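13/03/2025
By Brenda Domínguez

I've had the Clakel desk organiser kit since October, which is long enough to have gone off it, forgiven it and rearranged it twice, so I reckon I can write about it properly now.

Quick background for anyone new. I work from the spare room, on a desk I share with my sewing, the household paperwork and whatever my partner has put down "just for a sec". By the end of last winter I had 2 power boards on the carpet and a modem hanging off the windowsill by its own lead. My friend Hamdia Endale swore by her Clakel kit and I'd been eyeing off the Druta one, which is cheaper and comes in nicer colours (there's a lovely olive). Hamdia won. She usually does.

So what do you get? A long steel tray that screws to the underside of the desk, a bag of hook-and-loop ties, a zip-up fabric sleeve, a set of stick-on clips and a little sheet of labels. It cost me $214 delivered, and yes, I did have to sit down for a minute. The tray is the reason to buy it. It's wide enough for a full power board with those chunky plugs that normally hog the socket next door, and the front lip folds down so you can get your hand in without lying on the floor like a mechanic.
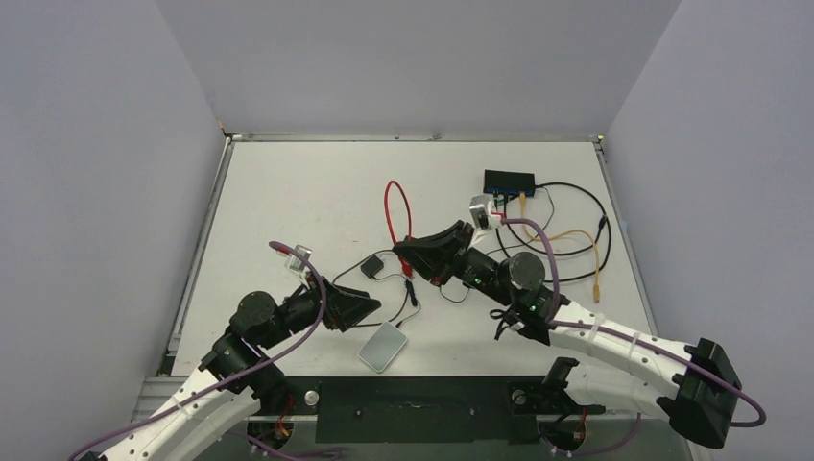
Putting it up took me most of a Saturday arvo, mainly because I'm fussy and measured everything three times. The screws supplied are fine for a thick top but mine is on the thin side, so I ducked down to the hardware shop for shorter ones. Please check yours before you start! The instructions mention it on the back page in grey writing, after all the drilling steps, and I would have gone straight through into my nice clean desktop if I hadn't been flicking ahead looking for the warranty.

The ties are great. Soft, grippy, easy to undo when you inevitably forget the printer. I've used the lot and ordered more. The labels I thought were a gimmick, but I've stopped unplugging the modem when I mean to unplug the lamp, so I take it back.

Now the grumbles. The stick-on clips are rubbish. I put up five and by Christmas I was finding them on the carpet, usually with my foot. I wiped the surface down with metho first, as you're told to, and they still let go once the room got hot. I've swapped them for a strip of the Justudstead ones, which have a bit more meat in the adhesive and haven't budged all summer. The sleeve is a mixed bag too. It looks very tidy, but the zip catches on its own lining, and if you need to add one more lead you have to open the whole thing up and swear at it.

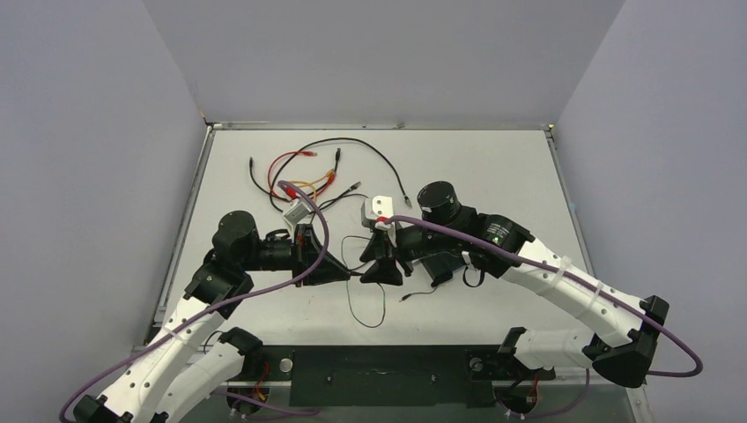

Loose cables on a white tabletop.

I did email Clakel about the clips and got a polite reply and a replacement packet, same clips, same result. Points for manners.

Would I buy it again? The tray, yes, in a heartbeat, and you can get it on its own now, which wasn't an option when I ordered. I'd skip the sleeve and clips and put the money towards extra ties. If you've got a glass desk or one of those hollow-core ones, give it a miss altogether and have a look at the freestanding box from Cisternas. Hamdia's sister has one behind the telly and it seems to do the job.

Four stars, with the missing one firmly stuck to nothing at all. I'll pop the size of the shorter screws in the comments once I've found the packet.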